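Visita a Gralstead antes de cerrar el presupuesto de equipos

Fuimos a Gralstead en abril para ver de cerca cómo se recogen demostraciones de tareas domésticas con pinzas de mano. Llevábamos un mes comparando ofertas sobre el papel y quedaban dudas que un catálogo no resuelve: cuánto pesa el aparato al cabo de una hora, qué piezas se gastan y cuánta gente hace falta por puesto.

Nos recibió Maëlys Guérin a las nueve y media. Coordina las sesiones de textil, que allí ocupan más horas que las de cocina. El puesto que nos interesaba es el de doblado, con ropa colocada sobre una cama, porque es la tarea que queremos montar primero. El material de trabajo es sencillo: prendas y toallas corrientes, una sábana y la pinza.
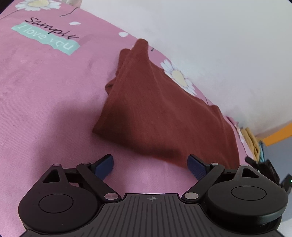

El equipo se alquila o se compra. Gralstead empezó alquilando a Kisel y pasó después a la compra, con un contrato de mantenimiento aparte. Maëlys recomienda pedir ese contrato desglosado, ya que en su primera oferta los recambios de las almohadillas no figuraban en ningún sitio y acabaron siendo el gasto más repetido. En el último ejercicio cambiaron 79. El precio de cada una es bajo, pero la partida hay que preverla.

Preguntamos por el rendimiento. En la semana anterior a nuestra visita registraron 441 secuencias de doblado y dieron por válidas el 85 %. Las demás se descartan casi siempre por fallos de sincronización o porque la mano pierde el borde de la tela. Para nuestros cálculos habíamos supuesto que todo lo grabado servía, así que habrá que corregir la hoja de costes.
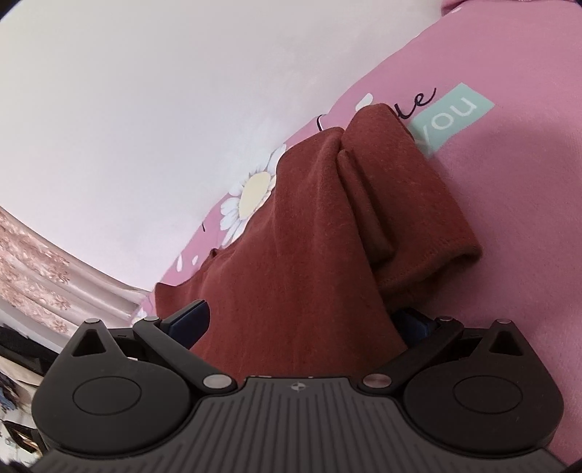 Por la tarde hablamos con Tarmo Liepiņa, responsable de compras. Su consejo fue adquirir dos pinzas por puesto y dejar una de reserva, aunque eso retrase la apertura del segundo puesto. También insistió en el almacenamiento, que nosotros teníamos en una sola línea del presupuesto. En Gralstead usan los servidores de Mirard y pagan por volumen; Tarmo prefiere esa fórmula mientras no se conozca el ritmo real de grabación.

La oferta de Gilbert, que era nuestra favorita antes del viaje, incluye la formación pero no la calibración periódica. Hemos pedido que la coticen por separado.

Pendiente para la próxima reunión: plazo de entrega de Kisel, precio de los recambios en lotes y coste de un puesto de doblado completo, con la cama y la ropa incluidas. La ropa habrá que comprarla variada, con tejidos gruesos y finos. Maëlys quedó en enviarnos su lista de prendas.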